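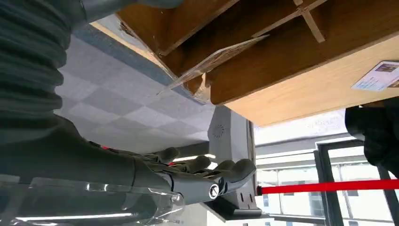 Email is still the best marketing tool a small shop can own, and I'll happily argue that with anyone who thinks the inbox died when social media arrived. I spent most of April with three independent businesses that have built their whole year around a newsletter, and I came home wanting to subscribe to everything. What struck me first was how physical their emails felt. They were full of the stuff you'd notice if you walked in and looked around: a brown wooden furniture unit, a floor of grey checkered tile, the corner where somebody always leaves a bike. Readers write back to that sort of thing. They really do!

Take Sundine, a lamp and lighting store with a tiny showroom and a mailing list of 600 people. Shona Baird started the list with a clipboard next to the register, and for the first year she sent whatever the wholesalers sent her, logos and all. Hardly anyone opened it. Then one night, short of material, she wrote four paragraphs on how to light a hallway that has no outlets. By lunchtime the next day she had 27 replies, most of them with measurements in them.

"I thought I'd broken something," Baird told me. "My inbox had never looked like that. People were sending me floor plans."

She has written every issue herself ever since, usually at the kitchen table after 9 p.m., and she keeps to one question per email. How high should a pendant hang over a table? Which bulbs make a white wall look green? The sales part is a couple of lines at the bottom with the store hours and whatever has just come in. I read a whole year's worth in one sitting (on a train, with terrible coffee) and I now have strong opinions on dimmer switches.

MacKinnon, a family shoe repair business two towns over, does it differently. Its list is split in 2, with one email for people who have had something resoled and another for people who have only asked for a price. The first group gets care advice matched to what they brought in. The second gets a short note on what a repair involves and how long it takes. Splitting the list took an afternoon with a spreadsheet, and the owners say they would never go back to one big send.

And then there's Jedden, a garden supply yard that sends its email at six in the morning, before its customers are out of the house. It's short enough to read standing up. Frost warning, what's on the truck, what to leave alone for another week. I love it. The yard runs everything through a scheduling tool called Skenico, which one of the staff sets up the evening before, and if the forecast changes overnight she rewrites the top line from her phone.

If you're tempted to start, borrow Baird's rule for the first month: write down every question a customer asks you out loud, and answer the one that came up most. Her notebook has 60 of them waiting. The next one is about closet lights, and I've already cleared out my closet.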